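Plirnadden: Frequently Asked Questions

Last updated 20 Jun 2024

Who is in the band?
Oliwia Sowa sings and plays rhythm guitar, Ryszard Wysocka plays lead, Ursina Wieser is on bass and Wanda Kubiak is on drums. The lineup has been the same since the second demo.

What kind of music is it?
Doom metal, mostly slow, with some faster parts on the newer songs. The first EP had keyboards on it. The album does not.

When does the album come out?
"Turen" comes out in July on Plastimbridge Records. It has seven songs and runs nearly 36 minutes. The title track was the first one written and the last one recorded, and it closes side B.
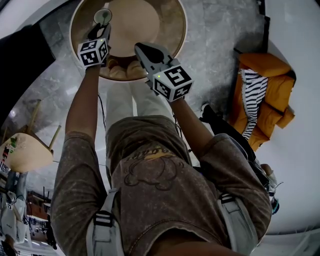
The vinyl and the CD have the same track list. The tape adds a live version of "Salt Road" at the end of side A.

How many copies are being pressed?
3,000 on black vinyl. There is no colored version planned. If the black vinyl sells out, the label will decide on a second pressing in the fall.

Is the old EP still available?
Only as a download. The CD-R version is gone and will not be remade. Two of its songs were recorded again for the album, both tuned lower and without the intros.

Will there be a tour?
There are four shows booked so far, all with Huamán opening. Set times go up on the shows page the day before each one. Doors and age limits are set by the venue, so check with them first.

Can I order a shirt without ordering a record?
Yes. Shirts ship from the band and records ship from the label, so they arrive in separate packages either way. Sizes run small.

Are there lyrics anywhere?
They are printed on the inner sleeve. The EP lyrics are on the lyrics page, except for "Lantern," which was never written down in full.

Why are the vocals so low in the mix on the EP?
It was mixed that way on purpose, to sit level with the guitars. The album has them further forward. 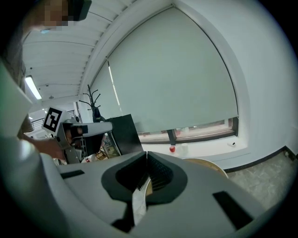 Wiesława Górecki wrote in to say that she prefers the EP mix and hopes the new version of "Harrow" keeps the double vocal in the last verse. It does, with the second voice an octave down.

Can I send you my band's demo?
Yes, by email, with a streaming link. Please do not attach files.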